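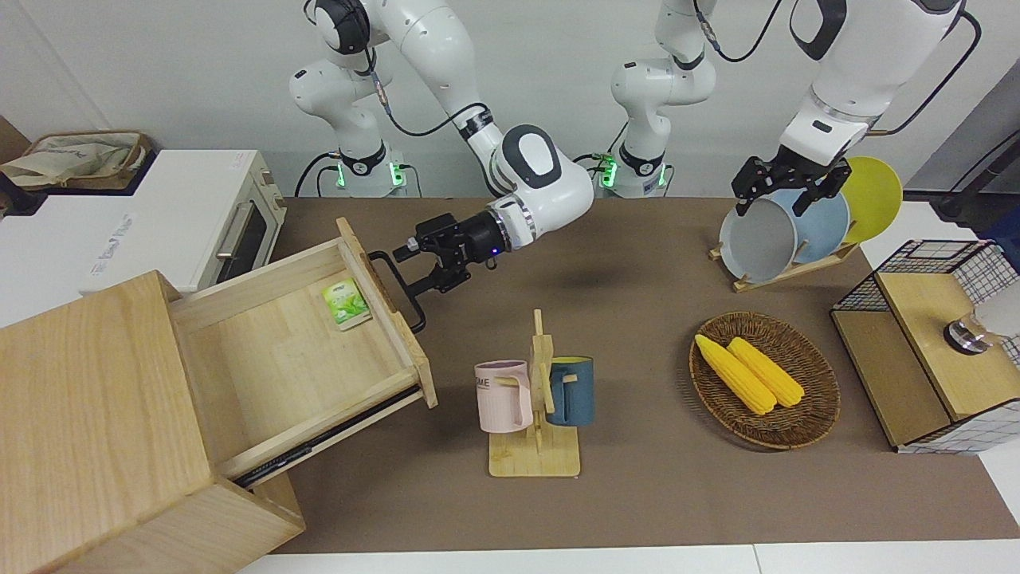
A light-colored wooden cabinet with the drawer on its way out.

Sticky drawers are one of those little household miseries we all put up with far too long. I tugged at my kitchen one every morning for two winters before my neighbor Renata Witkowska came by for coffee, gave it a pull and told me to go and find a candle!

So, take the drawer all the way out and tip it over onto an old towel (empty it first, I have forgotten this more than once). Wipe the runners with a barely damp cloth, then the rails inside the cabinet as well, where you will find crumbs you would rather not think about. Let everything dry overnight.

In the morning rub a plain white candle along the wooden runners, pressing firmly, and slide the drawer in and out until the wax has spread itself. Dry bar soap does nearly as well, though it can go gummy in a damp kitchen. Please don't use cooking oil – it smells lovely for a week and then it turns.

If it still catches, look for a shiny patch on the wood, usually near the back. A few light strokes with fine sandpaper will take it down, then wax again. Go slowly, and try the drawer between strokes. Mine came right in 30 minutes, and that included a second cup of coffee.

And while you have the screwdriver handy, snug up the handle screws from the inside. A loose handle makes you yank sideways, and a drawer pulled sideways will stick no matter how much wax you give it. I do all of ours in September, before the heating goes on.

Contact Flurina Marti | © Nellach Home Notes | Back to top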